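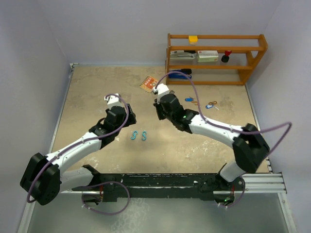
What do you call a colour that sits between two names? The Larkwood Colour Words Project is looking for 50 people who will tell us, in whatever words come to mind, what they see on walls, fences, coats and kitchen floors. Some shades get the same answer from everybody, and those are fine, but we love the ones that start arguments. Take the back wall in the photo. I say pale grey with lavender in it, my sister says lilac, and a man at our first session said "old pyjamas" and would not be moved. The mottled surface in front of it is beige to me — though I'd love to hear oatmeal, sand or something your nan used to say.

You don't need any training in art or language. We want people who grew up around here and people who arrived last month, house painters, quilters, teenagers, retired teachers, anyone over 16. If you speak another language at home, even better! Colour-blind participants are very welcome too, and there's a separate set of cards for you if you'd like it.

What's involved

You'll come to two sessions at the Phelan Street library, each a couple of hours long with a proper tea break. In the first you'll name painted cards one at a time. In the second you'll sort them into piles with a partner, which gets lively. Between the two you'll keep a little notebook of colour words you hear at home, at work or on the bus.

We'll cover your bus fare or parking, and everyone gets a copy of the finished word list, which we hope will run to 1,000 entries.

To put your name down, write to Rosalba Donati at the library desk with your age, where you grew up and your favourite colour word. We start in February.

Comments (2)

Wusari_knits: Is "greige" allowed? I use it daily and my husband hates it.

Pete M: Mum called everything from cream to brown "fawn". Putting her name down as well as mine.

Contact us | © Larkwood Colour Words Project | Back to top

Recent
Vondemden Hall choir seeks altos
Bring your paint tins: swap day notes
6 words for mud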